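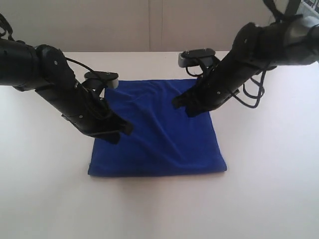 Lecture 8: Learning to fold cloth with two arms

Notes by Maxine Ashby. Bring these to the practical with Babak Mazandarani. Section numbers follow the slides, so 8.3 (contact models) is missing; it moved to the November block.

8.1 The task

A square cloth is placed on a table in front of two arms. The policy must produce a rectangle whose edges line up to within a stated tolerance. The cloth has no fixed shape, so a pose in the usual sense (six numbers) does not describe it. In the Henar work the state is never estimated. The policy maps camera images and joint positions straight to joint targets.

Notation used in the rest of the notes:
o(t): observation at step t, made up of the camera images and the joint vector q(t)
a(t): action at step t, a vector of target joint positions plus two gripper openings
H: chunk length, the number of future actions predicted from one observation
k: number of actions carried out before the policy is queried again, with k no greater than H

8.2 Behaviour cloning and its main fault

Plain behaviour cloning fits a policy to pairs (o, a) taken from demonstrations by minimising the error between predicted and recorded actions. The fit is made on states the demonstrator visited. At run time the policy visits its own states. A small error at step t gives a slightly unfamiliar observation at t+1, the next error is larger, and the expected cost can grow with the square of the episode length. You met this bound in Lecture 5.

Cloth makes the fault worse in two ways. A grasp that misses by a few millimetres may pick up one layer instead of two, and the two outcomes look almost the same until the lift. Demonstrators also pause before a grasp. During a pause the recorded action is close to the current position, and a policy that sees only the current observation can learn to stay there for good. Vasseur calls this the stall mode in his thesis and we use the same term.

8.4 Action chunking

Predicting H actions at once reduces the number of decisions per episode from T to about T/k. Pauses shorter than the chunk are covered by it. The cost is slower reaction: between queries the arms run open loop.

Two ways of joining chunks were compared.

(a) Hard switching. Run k actions, discard the rest, query again. Simple, but the target can jump at the join. With cloth held between two fingers a jump may pull one corner loose.

(b) Weighted averaging. Query at every step and average all predictions made for the current step, with weights w(i) = exp(-m i), where i = 0 is the oldest prediction. A small m brings newer predictions in faster. The motion is smooth, but where the demonstrations contain two valid choices (left corner first, right corner first) the mean of two plans may be neither plan.

Note that (b) does not cut the number of queries. Students often lose marks on this in the written paper.

8.5 Two arms, one policy

The joint vector for both arms is given to a single network. The other option, one network per arm with shared images, was tried by Kumaresan Varghese on the earlier Fella set-up and dropped after he found the arms drifting out of step during the lift. A fold about an axis requires the two fingertips to travel at close to the same height and speed. If one leads, the free edge lands at an angle and the error carries into the second fold.
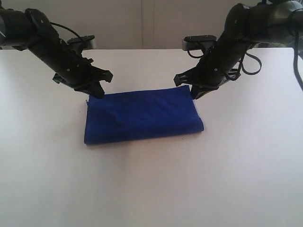 Define the lead error as e(t) = |s_L(t) – s_R(t)|, where s is the distance travelled by a fingertip along its own path since the start of the lift, divided by the full path length. It is zero for perfect timing and at most one. Report the maximum over the lift, not the mean – the mean hides a short lag at the start, where most corners are lost.

8.6 Data and result

The training set holds 159 demonstrations, all with the same cloth. Evaluation was 100 trials per method, with the start position drawn from a fixed list so that each method saw the same starts. A trial counts as a success if the final outline overlaps the target by the set ratio and both arms have let go.

Ranking by success rate, best first:
1. Chunking, weighted averaging
2. Chunking, hard switching
3. Single-step cloning

The gap between 1 and 2 is small and comes almost wholly from the second fold. Most failures of method 3 were stalls above the near edge. Full tables are in the Pimoven folder, file 3 – ignore the column headed "adj", which Forough Esfahani has withdrawn pending a rerun.

Limits to keep in mind when you quote this result: one cloth, one table height, one lighting condition. Nothing was tested on patterned fabric. Start orientation was varied by a few degrees only.

8.7 Exercises

1. An episode lasts T steps. Write the number of policy queries for methods (a) and (b) in terms of T and k. State any rounding.

2. For m = 0.1 and H = 20, find the share of total weight given to the oldest prediction once the buffer is full. Repeat for m = 0.01 and comment.

3. Show that if both fingertips follow paths of equal length at constant but different speeds, the lead error is greatest when the faster finger arrives.

4. Suggest a change to the loss that would reduce stalls without chunking. Give one case in which your change would do harm.

Reading: Vasseur, chapter 4, up to the end of the section on pauses. The Nyamweya notes on averaging are optional and use the opposite sign for m.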